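Staff at the Dollton and Surelwood offices share their worktables between departments. This page explains how to reserve a table, how to leave it for the next group, and what to do when a booking needs to change.

## Reserving a table

1. Sign in to Vendotine with your staff account.
2. Choose the building, then the room, then the table number.
3. Select a start time. Bookings run in blocks of 30 minutes, up to a limit of 2 hours.
4. Enter your department code and select **Confirm**.

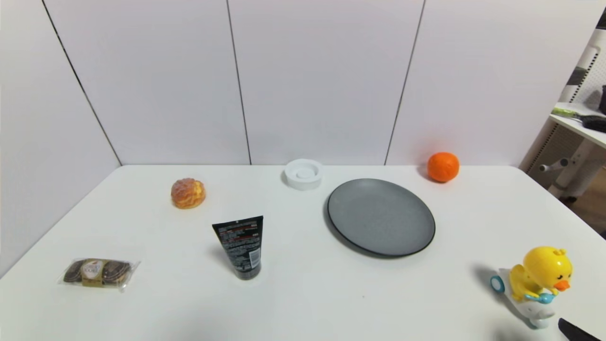 **Can a booking be made on behalf of another department?**
Only a department coordinator may do so, and the code entered must belong to the department that will use the table.

## Changing or canceling

Open **My bookings** and select the entry. Changes are accepted until 60 minutes before the start time. After that point the entry is locked, and the front desk must be called to release the table. 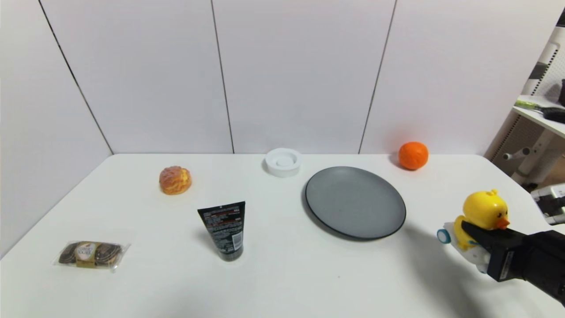 A released table returns to the calendar at once and may be taken by any department. If the original group still wishes to use it, a new booking is required — the old one cannot be restored.

## At the end of a session

Remove personal items and food, wipe the surface with the cloth provided, and push the chairs in. Items left behind are taken to the front desk. 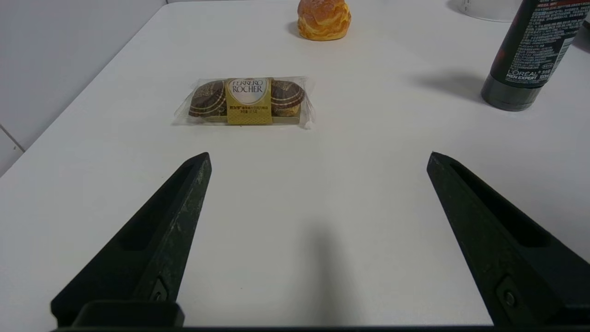 Select **End session** in Vendotine before leaving the room. Sessions left open continue to count toward the department's monthly allowance. Damage should be reported through the Sönmez maintenance form, with the table number in the subject line.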